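From: Sayaka Yokoyama
To: Tanunstead Slow Living list
Date: Mar 28, 2024
Subject: Re: [tanunstead-slow] Downsizing, and then the storage unit

Dear Tzu-hsuan, and everybody else who has been so patient with my silences,

I read your message twice over breakfast and once more out loud to my husband, who laughed at the part about the lamp and then got quiet, as we have a lamp of our own.

Tzu-hsuan Tsao wrote:

> We sold the big house in December and I was so proud of us. Smaller
> rooms, smaller bills, no lawn. Then we rented a unit out on the
> Kultbridge road "just until spring" for the things that didn't fit,
> and now I drive 8 miles each way to visit a lamp. The rent is $132 a
> month. My heating bill went down by less than that! Did anyone else
> simplify their life and end up with two homes to look after, one of
> them full of boxes? I would love to hear I'm not the only one.

You are not the only one, and I'm sorry it took me so long to say so (I started this reply, wandered off to look for my glasses, and found three other things that needed doing).

When we left Higuchi Street for the apartment we did nearly the same thing, except that our storage unit was my sister's garage. She never charged us a cent, and I think that made it worse. With rent you at least get a bill that nags you. We had nothing but my sister being gracious at Thanksgiving, stepping sideways past our dining chairs to get to her own freezer. It went on for two years. I used to bring her pies. I must have baked that woman a whole orchard.

What I hadn't counted on was how much thinking the stuff would take up. In the old house I hardly gave those chairs a thought from one year to the next. Once they were across town I worried about them constantly: mice, damp, whether my nephew was standing on them to reach the light. I'd moved to have less on my mind and there I was lying awake over six chairs and a sideboard!

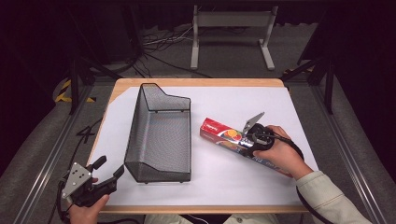

So how did we finally decide what to let go of? We asked of each piece whether we would pay to have it carried up our own stairs, and if neither of us would, it went.

The sideboard went to a young couple in Irnero who drove over with a borrowed truck and far too much rope. They gave us $315 for it, and I spent a good part of that on supper for the four of us, so don't come to me for financial advice. Four of the chairs went to the church hall. Two came home with us, and they are in the kitchen now, a bit too wide for the table, and I bump my hip on one of them most mornings. I'm fond of them all the same.

The letters and photographs were harder, and I'd put those off to the very end if I were you. My husband wanted to sort them first, "to get the worst over with," and we lost an entire weekend sitting on the garage floor reading his mother's Christmas cards to each other. It was a lovely weekend, mind you, but my sister's freezer was no easier to reach on the other side of it.

About your lamp. If you're driving out there to see it, I wonder whether it wants to come and live with you and something in the new place wants to leave. You mentioned a glass-topped table back in the winter that you said you'd never liked. I only bring it up.

If you do get down to a last carload, I have a free afternoon most weeks and a station wagon with the back seat permanently folded. I can't lift much more than a box of books these days but I'm good company and I'll bring the thermos.

Give my love to your mother, and tell her the marigold seeds she sent have been started on the windowsill.

Warmly,
Sayaka

P.S. Would whoever has the list's copy of the bread book please pass it along to me next? I'm still on page 100 in my memory and I'd like to find out how the rye came out.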